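Demonstration Operators and Trial Participants, Autumn Open Day
Nerkov Automation, Castirville site
Reference: 3309
Closing date: 5 Sep 2024

Nerkov is looking for people to help run the tabletop handling demonstration at its autumn open day, and for members of the public to take part in the trials beforehand. The two roles are separate. You may apply for both, but you cannot do both on the same day.

The open day takes place in the Bikwood building. Visitors come through in small groups and watch a handling task being carried out on a table, followed by a short period for questions. The task was first shown in July to staff and suppliers. It has since been shortened so that each group can see a full run.

Demonstration operators (6 posts, paid)

You will start and stop the arms, reset the blocks between runs and answer basic questions on reach, payload and stopping behaviour. A written sheet covers the questions we expect. Anything outside the sheet is passed to the engineer on duty. Each shift includes two breaks and a handover period at the end.

You should be able to stand for long periods, speak clearly to a group and follow a fixed sequence without skipping steps. Experience with industrial or laboratory equipment is useful but not required. Training lasts 3 days and is paid at the same rate as the shifts. Operators must pass a practical check on the emergency stop before working with visitors present.

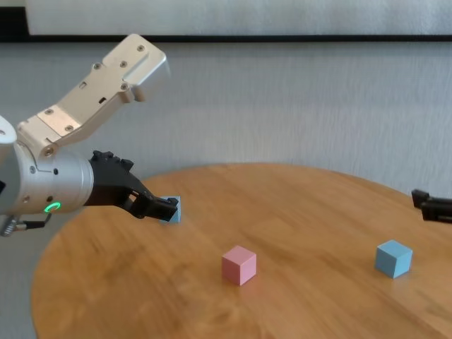 Block handling task at the round table, with pink and light blue cubes.

Trial participants (expenses paid)

Participants attend one session of two hours. You will watch several runs of the task, say when you think an arm is about to close on a block, and fill in a short form on how easy the movement was to follow. You will then stand at the visitor line while the run is repeated at a different speed. Participants do not touch the equipment at any point.

We are interested in people with no technical background. Current employees of Nerkov and of Ghiță, which supplies the visitor barriers, are not eligible. Participants must be 18 or over. If you use a hearing aid, a wheelchair or any other equipment, please say so on the form so that the standing position can be set out in advance.

Practical details

The Bikwood building has step-free access from the car park. Flat, closed shoes are required for operators and recommended for participants. Loose scarves and lanyards must be removed before entering the demonstration area. Lockers are provided.

How to apply

Use the form on the Castirville site page and quote the reference number at the top of this notice. Operators should attach a CV of no more than two pages. Participants need only give contact details and the days on which they are free. Late applications will be held on a reserve list until the end of the open day.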